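De: Cyrill Gisler
Para: lista de cestería
Asunto: Re: Remate del borde en cestas rectangulares

Hola a todos:

Contesto a Maxence y de paso aprovecho para lo de las esquinas, que quedó pendiente en la reunión de febrero.

Maxence Bodin escribió:
> Llevo tres intentos con una bandeja rectangular de mimbre pelado y en los
> tres me pasa lo mismo: el fondo sale plano, las paredes suben bien, y al
> cerrar el borde las esquinas se me levantan. El lado largo mide 41 cm.
> Uso remate trenzado, con las mismas varas de los montantes. ¿Es cosa de
> la humedad o estoy apretando demasiado? Burgi me dijo que probara con el
> borde en cordón, pero no encuentro ninguna explicación que se entienda.
> También querría saber si alguien compra todavía a Wallner.

Por lo que cuentas, yo no culparía a la humedad. Si las varas estuvieran secas se te partirían al doblarlas, y de eso no dices nada. Lo que me parece es que llegas a la esquina con la misma tensión que traes del lado largo. En un lado recto la vara tira hacia dentro y la pared aguanta. En la esquina tira de dos paredes a la vez y lo único que cede es el borde, hacia arriba.

Lo que hago yo es parar dos montantes antes de la esquina, aflojar la última pasada y volver a mojar solo ese tramo con una esponja. Después doblo los montantes de la esquina con los alicates de punta redonda, sin marcar la vara, y sigo. Al terminar pongo la pieza boca abajo sobre una tabla, con peso encima, y la dejo hasta el día siguiente. Vinzenz Kälin prefiere atar las cuatro esquinas con cuerda antes de empezar el remate. También funciona, aunque se tarda más.

En cuanto al cordón, la diferencia está en que el borde queda más grueso y redondeado, y ese grosor disimula bastante las irregularidades. Gasta más material, eso sí. Para una bandeja como la tuya calcula varas largas y finas, escogidas todas del mismo calibre, y no mezcles las del año con las viejas.
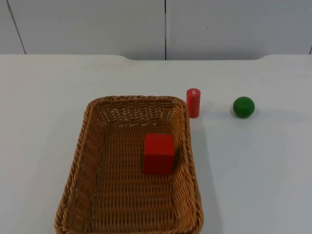
Cesta rectangular con el borde en cordón. Las esquinas van redondeadas.

Con la pared inclinada hacia fuera el remate da menos guerra que con la pared recta. Si vas a hacer un cuarto intento, yo abriría un poco los montantes desde el principio. Para eso uso un aro de alambre atado por dentro, que retiro cuando llego a media altura.

Sobre Wallner: sí, sigo comprándoles. El último haz de mimbre pelado venía bien clasificado, pero tardó tres semanas. Kevin Geraghty pide ahora a Flovberg y dice que llega antes, aunque con las puntas más secas. Si alguien quiere juntar pedido para repartir el porte, que me escriba antes del martes. No a la lista, por favor, a mi dirección - la última vez se perdieron dos encargos entre las respuestas.

Burgi, ¿conservas las hojas que repartiste sobre remates? Creo que eran dos, dibujadas a mano. Si me las mandas escaneadas las subo al archivo, que con los mensajes de este mes ya va por 1.598 entradas y sigue sin tener nada decente sobre bordes.

Un saludo,
Cyrill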